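ひもはどうして勝手にからまるの?
Tustoto こどもかがく室 「うちの中のなぞ」シリーズ 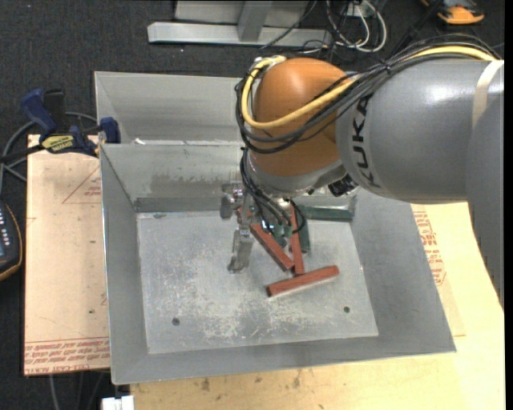
ひもというものは、見ていないあいだにからまります。イヤホンも、なわとびも、毛糸も、おととい「きちんと」しまったはずのゲームのコードもそうです。大人に聞くと、たいてい「ちゃんと片づけないからだ」という答えが返ってきます。でも、その大人の引き出しをあけてみると、何のコードかわからない黒いかたまりが入っているものです。さて、上の写真の太い黄色のケーブルを目で追いかけてみましょう。オレンジ色の部分の上から左側にたれて、前を横切って、また右上へのぼっていきます。黒いケーブルの束も、にたような道を通っていますね。長いものは、まっすぐなままではいてくれません。曲がって、たれて、回りこみます。この「曲がることができる」というせいしつが、今日のなぞの出発点です。

曲がらないものは、からまらない

スパゲッティを思い出してください。ゆでる前のスパゲッティは、ふくろの中でどんなにゆすってもからまりません。折れることはあっても、むすばれることはありません。ところがゆでたとたんに、フォークで1本だけ取るのがむずかしくなります。

からまるためには、ひものはしが、べつの部分の上をこえたり、下をくぐったりしなければなりません。そのためには曲がる必要があります。だから、やわらかくて、細くて、長いひもほど、からまるのがじょうずです。ほめられてもうれしくない特技ですが、ひもの世界ではエリートです。

反対に、太くてかたいひもや、うんと短いひもは苦手です。長ぐつのひもが、とちゅうで勝手にむすばれていた、という話をあまり聞かないのは、長ぐつにはたいていひもがないからですが、もしあったとしても、短ければ心配はいりません。

はしっこが犯人

ひもをまるめて箱に入れ、ガタガタとゆらすと、何が起きるでしょうか。

まるまったひもは、箱の中でいくつもの輪になって重なります。そのとき、ひものはしは、たいてい輪のすぐとなりにいます。箱がゆれると、はしっこも動きます。上へ行ったり、下へ行ったり、となりの輪をくぐったりします。はしっこに目はついていないので、行き先はでたらめです。それでも、でたらめに動いているうちに、輪をくぐってはもどり、またべつの輪をくぐり、いつのまにか三つ編みのようなことをしてしまいます。そこを引っぱると、はい、むすび目のできあがりです。

「でも、でたらめに動くなら、でたらめにほどけることもあるんじゃないの?」

いい質問です。たしかに、ほどけることもあります。ただし、ひもにとって「まっすぐで、きれいな形」はほんの少ししかありません。「ごちゃごちゃした形」は、数えるのがいやになるほどたくさんあります。でたらめに形を変えていけば、どうしても、たくさんあるほうに行きつきやすくなります。きみの部屋も、ほうっておくと散らかるほうへ進みますが、ひとりでに片づくほうへはなかなか進みませんね。だれかが意地悪をしているわけではなく、散らかり方の種類のほうが、ずっと多いのです。(この説明を使っておうちの人をせっとくできるかどうかについて、こどもかがく室はせきにんを持ちません。)

自分でためしてみよう

用意するのは、細めのひもと、ふたのできる箱だけです。箱はBemicoのおかしの箱でも、くつの箱でもかまいません。中身のおかしは先に食べておきましょう。

ひもは、ながさを2種類にします。自分のひじから指先くらいの短いものと、2メートルの長いもの。

まず、短いほうを箱にふわっと入れて、ふたをして、ゆっくり5回ふります。ふたをあけたら、両はしをつまんで持ち上げ、そっと引いてみます。むすび目ができたら丸、できなかったらバツをノートに書きます。これを何度かくりかえします。次に、長いほうでも同じことをします。

ふる回数をふやしたり、箱を小さいものに変えたりすると、結果が変わるかもしれません。箱が小さすぎると、ひもがぎゅうぎゅうになって動けず、かえってむすび目ができにくくなることもあります。ポケットがきつければイヤホンはからまらない、というわけですが、そんなポケットからは、イヤホンを取り出すのもひと苦労です。

どのくらいやればいいかって? 多ければ多いほど、たしかなことが言えます。3,000回やれば、りっぱな研究です。うでもりっぱになるでしょう。3回でやめてしまうと、たまたまそうなっただけかもしれないので、いばって発表するには少し足りません。

むすび目を勉強する大人たち

数学には、むすび目を研究する分野があります。「結び目理論」といいます。大人が大まじめな顔でひもの図をかいて、「これとこれは同じむすび目だろうか」となやむ学問です。

数学のむすび目は、くつひもとは少しちがいます。むすんだあとで、両はしをくっつけて輪にしてしまいます。はしっこがあると、いつかはほどけてしまって、研究にならないからです。

図にかいたとき、ひもがひもの上を通っているところを「交点(こうてん)」とよびます。どうがんばってほどいても交点がのこるものだけが、ほんもののむすび目です。いちばんかんたんなものは、交点が3つあります。クローバーの葉のような形で、「三葉(さんよう)結び目」という名前がついています。交点が5つになると、むすび目は2種類あります。交点がもっとふえると、種類はどんどんふえて、名前をつけるほうも疲れてきます。じっさい、多くのむすび目には番号しかついていません。

交点が1つや2つの図なら、かならずほどけて、ただの輪にもどります。うそだと思ったら、輪ゴムをねじって机に置き、数字の8の形にしてみてください。むすばれたように見えますが、ぺろんとひっくり返せば、もとの輪です。

体の中のひも、海の中のひも

ひもの問題になやんでいるのは、引き出しだけではありません。

きみの体をつくっている細ぼうの中には、DNAという、とても細長いものが入っています。体の設計図のようなものです。細ぼうがふえるときには、このDNAもコピーされるのですが、細長いだけあって、ねじれたりからまったりします。そこで細ぼうには、DNAを切って、すきまにべつの部分を通し、またつなぎなおす係がいます。トポイソメラーゼという、したがからまりそうな名前の「こうそ」です。いまも、きみがおやつのことを考えているあいだに、せっせと働いています。

ただし、まねをしてイヤホンのコードを切ってはいけません。つなぎなおす係が、うちにはいないからです。

海の底には、自分の体でむすび目を作る生き物もいます。ヌタウナギです。名前にウナギとつきますが、ウナギのなかまではありません。ヌタウナギは、てきにおそわれるとぬるぬるしたものをたっぷり出します。そして体をきゅっとむすび、そのむすび目を頭のほうへずらして、自分についたぬるぬるをこそげ落とします。細長い体にうまれて、こまるどころか、便利に使っているのです。あまりまねしたくはありませんが、感心はしておきましょう。

では、からまらないようにするには

ここまで読んだ人なら、作戦はもう立てられるはずです。

はしっこが動きまわるのがいけないのですから、はしっこを止めてしまえばいいのです。コードをまいたら、さいごのところをマジックテープやクリップで止めます。パンのふくろについている、あの小さなプラスチックの板でもできます。

まき方にもコツがあります。手にぐるぐるまくと、ひと回りごとにコードがねじれていきます。ほどいたときに、くるんくるんと言うことを聞かないのは、そのねじれのしわざです。親指と小指に、数字の8をかくようにまいていくと、右向きのねじれと左向きのねじれがうちけしあって、すなおにほどけます。

もうからまってしまったひもは、どうすればいいでしょう。力いっぱい引くのは、いちばんやりたくなることで、いちばんやってはいけないことです。引けば引くほど、むすび目は小さく、かたくなります。反対に、かたまり全体をふわふわと広げて、すきまを作りましょう。それから、はしっこをさがして、来た道を1つずつもどらせます。時間はかかります。はしっこが見つかったと思ったら、べつのコードのはしっこだった、ということもあります。そのときは深呼吸をして、お茶でも飲んで、もういちどです。

ことばのメモ

交点:線と線が交わるところ。むすび目の図では、どちらが上を通っているかもかきます。
こうそ:生き物の体の中で、ものを変化させるはたらきを助けるもの。
トポイソメラーゼ:DNAのねじれやからまりを直すこうそ。早口で3回言えたら、じまんしてもよいでしょう。

実験をするときは、ひもを首にまいたり、小さい子のそばに置きっぱなしにしたりしないでください。終わったら、ひもは箱から出して、はしを止めてしまいましょう。

次回の「うちの中のなぞ」は、「くつ下はなぜかた方だけなくなるの?」です。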